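Opinion > Work & Buildings > Floors and Furniture

Print this page | E-mail this page

In Praise of the Plain Gray Floor

By Oratile Oosthuizen
7 Oct 2022

I have spent a good part of my working life walking across floors that belong to other people, and I have grown fonder of them than I probably should be. When Lekota took the lease at Varnelside, most of the talk was of glass and meeting rooms and whether the coffee would be any good. I wanted to talk about the floor, and I'm afraid I did, to anyone who would stand still long enough.
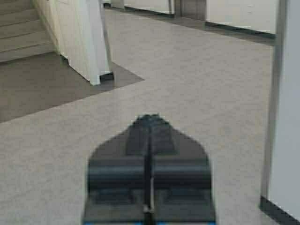
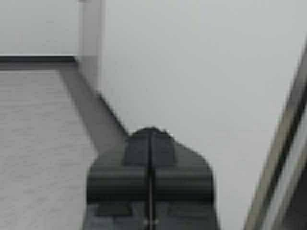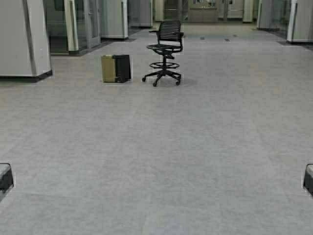
Should an office floor be one pale color from wall to wall?

Mostly pale, I would say, with a darker patch wherever the use of the floor changes, such as at the foot of a staircase or along a row of rooms. Keep to colors that are close cousins, and choose one with some fleck in it so that every crumb doesn't call out to you from across the room.

I know that pale and speckled are not exciting words. My friend Lerato Zwane, who has sat through more of my speeches on this than anyone deserves, likes to tell me that I would carpet the moon if they let me (I would, and I'd do it in light gray). She is a believer in color. Her last office had a carpet the orange of a ripe papaya, and she swears that it got her through three winters. I visited once and I will admit that I felt cheered for the first half hour. Then I wanted to sit down somewhere dim with a glass of water.

What a quiet floor gives you is room to notice the rest. A black stool on pale carpet looks like something a person chose. You can find the bins without a sign. You can tell where the walking space is and where the sitting space begins, and a visitor who has never been in the building can work it out without stopping at a plan on the wall. Put the same stool and the same bins on a busy pattern of triangles and you'll be hunting for them like lost socks.

And let me say a word for the speckle, which gets no thanks at all! A perfectly plain floor is a terrible thing to live with. We had one at Felley, the first place I worked, a smooth cream surface that looked like a bowl of custard on the day we moved in and like the bottom of a rabbit hutch by April. Every heel left its mark. People began walking along the edges, quite without deciding to, so that the middle would stay nice, and of course then the edges went. A fleck or a mottle forgives you. It takes in the dust from the parking lot and the bit of toast and says nothing until the vacuum comes by.

My other great subject is the open stretch. There is a kind of office manager who can't see a bare piece of carpet without wanting to put a planter on it, or a beanbag, or one of those little round tables that are too low to eat at and too high to put your feet on. I understand the feeling. You are paying for every foot of the place, and a bare foot looks wasted. But people need somewhere to cross. They need to be able to carry a box without turning sideways, and to walk beside a colleague and finish the conversation, and now and then to push a chair from one end to the other because somebody's aunt is visiting and wants to see where they work. A floor with nothing on it is doing all of that work for you, every day, and it never needs watering.

I feel the same way about stairs. Let them come down onto a bit of clear floor, with a change of color at the bottom if you can manage it, so that the eye gets there before the foot does. My mother put a dark mat at the foot of her stairs for 30 years and considered it the most sensible purchase of her marriage. I think of her whenever I see a darker floor near a bottom step.

There are things to be said on the other side, and Lerato has said them. Gray can be gloomy on a wet afternoon. An office where the walls are white and the partitions are white and the carpet is gray can start to feel like the inside of an envelope. I grant her that much. My answer is to bring the color in on things that can be moved: a chair, a coat, a bowl of oranges, a poster from the Kiko festival that somebody is fond of. You can be rid of a bowl in an afternoon when you tire of it. A papaya carpet stays until the lease is up, and I have seen what it costs to have one lifted.

So if you are choosing a floor this year, take the samples home and put them by the back door for a week. Walk on them in your worst shoes. Then order the dull one, and spend what you save on better chairs.

Reader comments

L. Zwane: It was four winters, and I would have that carpet back tomorrow.

Corridor Walker: We had cream tiles too. The part where everyone walks along the edges made me laugh out loud because we all did it.

benchandbroom: I clean offices for a living. Speckled every time, please. And leave the middle clear so I can get the machine through!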